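Water restrictions, five months in

3 Sep 2020

We went on tank water only in April, when the bore at Mallow went salty and the council stopped sending it up our road.
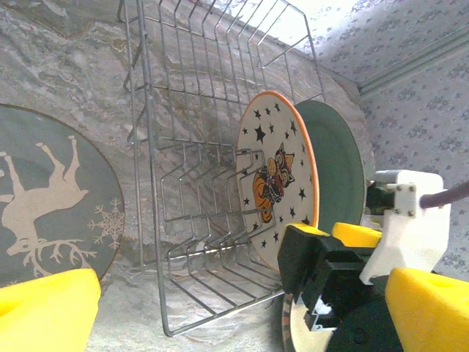
The first thing I changed was the washing up. I used to rinse under a running tap and now I use two tubs, one soapy and one clear, and the clear one goes on the lemon tree afterwards. The tree looks no better for it, but it's alive.

Showers were harder. I bought a cheap timer from the hardware shop in Trellovville and set it to five minutes. It took most of winter to stop resenting it.

A load of water from Premer costs $77 delivered, plus $27 if they have to come up the back track, and the back track is the only way in after rain. I've ordered one so far. The neighbours have ordered more, but they have horses.

The gauge on the big tank is stuck, so I tap the side with a spanner and listen for where the sound changes. Next job is the gutters on the shed, which currently drain straight into the paddock.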